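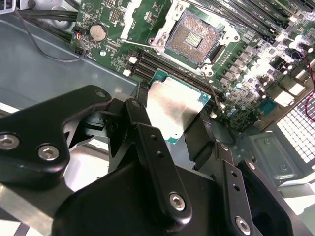 The processor and the socket it belongs in, on a green motherboard.

Hello again, chip fans! Last time I wrote about what a computer remembers, and lots of you asked me what does the thinking. So today it's all about the processor (grown-ups often say CPU, which is short for central processing unit).

A processor follows instructions. Each one is tiny - add these two numbers, fetch that letter, check if this is bigger than that - but it races through so many every second that you get games and films and homework out of it. The silvery lid on top is metal, and it's there to carry heat away from the real chip hiding underneath. I still find it amazing that all that work goes on under something so plain!

Now look at the socket. See the coppery patch inside the silver frame? Those are pins, a whole crowd of them. My friend Gaétan Gosselin once tried counting the ones in an old socket with a magnifying glass and gave up at 292. Each pin touches its own little gold contact on the processor, and that's how electricity and messages get in and out. They bend very easily, so never, ever poke them with a finger (I did once, and I was sorry for a week).

The metal levers beside the socket are part of the clamp. You open it up, lower the processor in without pushing, then close it again so everything is pressed together snugly.

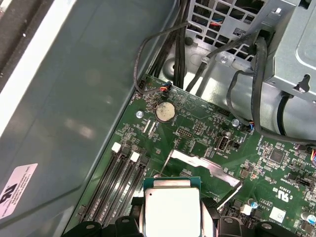 Why does a computer need a battery if it plugs into the wall?
The little round one keeps the clock ticking while the power is off, so the computer still knows the date and time when you switch it back on.

The long black slots near the socket are for memory. Memory is like your desk, where you spread out whatever you're busy with, and the processor keeps reaching over to grab things from it. Short wires would be quicker than long ones, so the slots sit nice and close.

Next time I'll be writing about fans, and why some computers hum. Send me your questions before then!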